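Notes on Segment Boundaries in the Imeva Annotation Tool

The revision of our labeling software was completed on Friday, and I wish to record the reasoning while it remains fresh. The tool, which we call Imeva, divides first-person recordings of desk work into short segments, each carrying one verb and one object. The planner is trained on those segments, and its errors have tended to follow ours.

The principal difficulty concerned the start of a reach. The earlier version opened a segment at first contact between hand and object. Jana Rathjen observed that this discarded the approach, the portion from which the planner must learn to choose a target. Ingvild Björklund proposed opening the segment when the hand begins to move, and we have adopted her rule.

A second question was how to treat two hands engaged in different tasks. Imeva formerly permitted a single label at any given time. It now maintains 2 parallel tracks, left and right, and each may remain open while the other closes. Hüsnü Tuncer rewrote the export format accordingly — a larger undertaking than any of us had foreseen.

To test the change, 2 annotators labeled the same 100 clips independently. Most of their disagreements concerned small items lying close together, such as pens, where the intended target is uncertain until the fingers arrive. In such cases the guidelines now allow the label "group," to be replaced by a specific object once contact is clear.

Light contact remains unresolved. A hand resting on a sheet of paper may be holding it still or preparing to lift it, and the present vocabulary has no satisfactory term for the interval between the two.

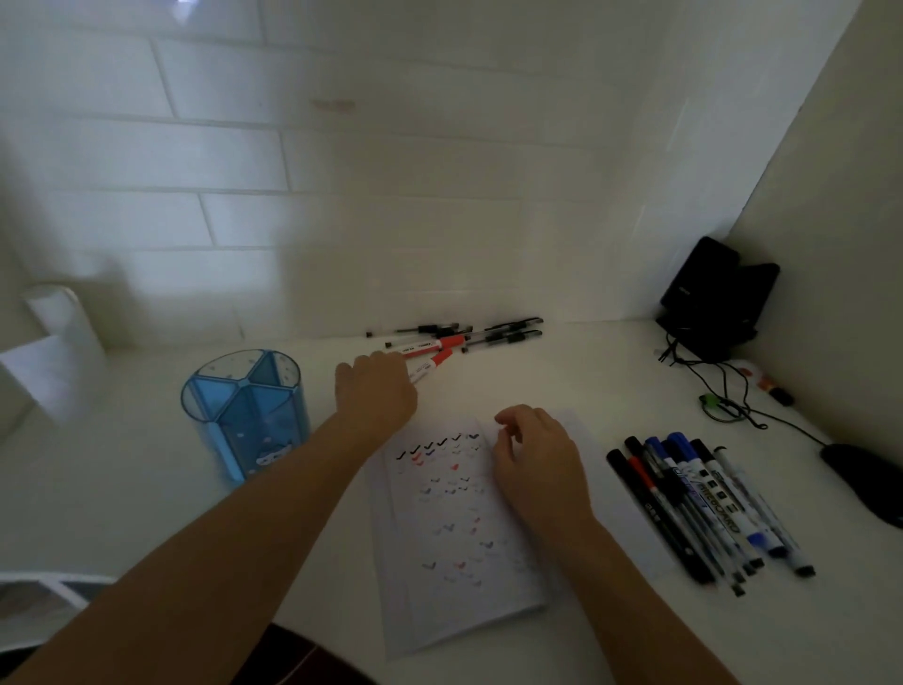

Maj-Britt Sundqvist has suggested the verb "steady," and I am inclined to accept it for the December release.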